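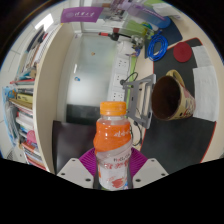

Three customers at the Custstead store told staff they'd happily bring their empties back if there was somewhere to put them on the way to the train, and one of them added that she was sick of carrying a sticky bag around all day.

Remarks like those are behind the bottle return points that Dutent is opening in January at its Custstead and Sanna stores, and we couldn't be more pleased to see them go in!

Each return point sits just inside the front doors and takes clean plastic drink bottles of any brand, lids on or off. Bring one or bring a bootful. You don't have to buy anything, and you don't need to have bought the drink from us.

A trial at our Buletti store ran through the spring. Over 10 weeks shoppers dropped off 1249 bottles, with 846 of them coming in before 9 am, which surprised everyone on the early shift (we'd guessed it would be an after-school thing). The busiest spot by far was the one nearest the bike racks, so both new stores will have theirs on that side.

Labels can stay on. Please tip out any leftover drink first, and give juice and milk bottles a quick rinse at home. Glass and cans still go in your kerbside bin for now.

Local schools and sports clubs are welcome to drop off in bulk. Ask at the service desk for a trolley and someone will help you unload.

The return points will be open during normal store hours, from 7 am. Buletti's stays where it is, with a second opening added at a lower height for kids and wheelchair users.

Media enquiries: Dutent community desk, Custstead store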